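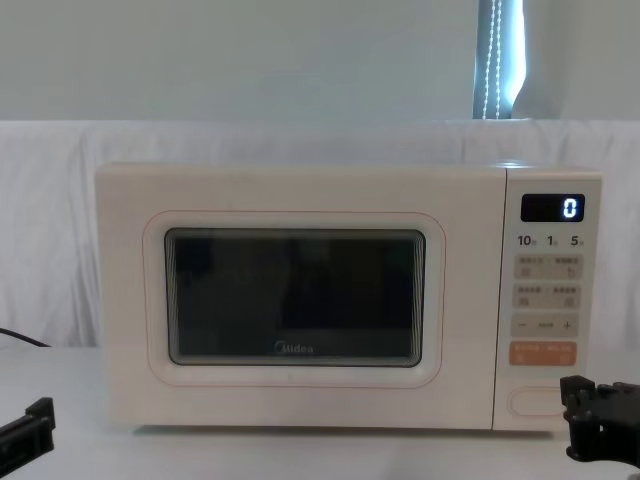

A microwave set up for the two-arm station at Nundar's open day on Saturday.

The door release is the hard part, according to the engineer who ran the morning session at Nundar's Flotham workshop.

"People think it's the buttons," she said. "The buttons are flat. You touch one and you're done. The release you have to push until it gives, and the arm has to know when to stop."

Nundar opened the workshop to visitors for the first time this year. She has been with the company since it was 2 people in a shared office. Before that she worked on packaging lines at Russo.

"On a line, the box is always in the same spot," she said. "In a kitchen it never is. So we move the microwave a little between runs."

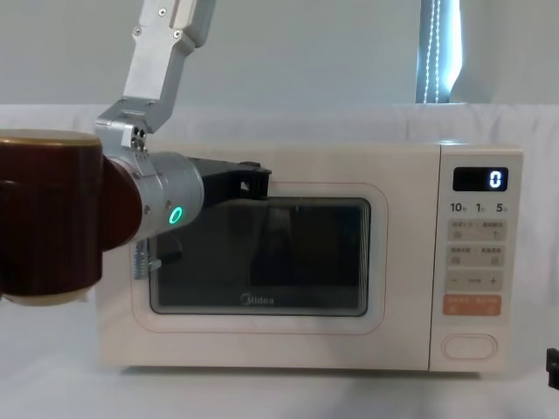
The team calls its kitchen project Dastis. It has logged 3,336 runs, and 1,011 of those were with microwaves. The rest were drawers, kettles and jars. She said the microwave runs take longer to set up and more of them get thrown out.

Each session lasts 30 minutes. After that the operators swap, mostly because their shoulders get tired.

Asked what visitors wanted to know, she said nearly all of them asked when they could buy one.

"I tell them I don't have a date," she said. "We're working on single tasks. Cooking dinner is a lot of tasks."

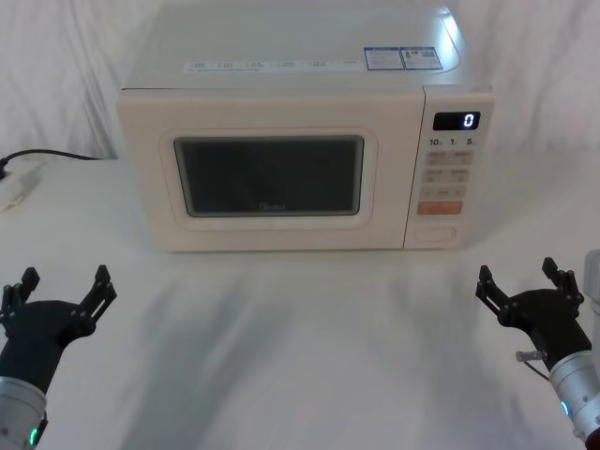

She would like to add a second model of microwave next, one with a handle that pulls. The grippers should manage it, she said, but the approach angle will have to change and the arms may need to be mounted farther apart.

The workshop will open again in August. Visits are free and start at 10 a.m.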